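October, by Gangadharan Poduval

The Stundden table mat is a rolled work surface, 2 mm thick, sold for benches that need a pale background. I bought mine from Jallisholm to replace a 13-year-old cutting board. It lies flat after some 60 minutes under books, and the corners stay down.

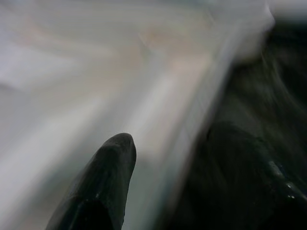

Glare was my main concern with a light surface. The maker quotes 1000 lux as the upper limit for comfortable use, and my lamp is well under that. Black parts are easy to pick out against white and pale grey, even when everything behind them is a blur. Small glints show on a glossy dark surface – useful when checking a finish.

Pencil wipes off with a damp cloth. Marker needs alcohol. The grid printed on the reverse is too faint to use.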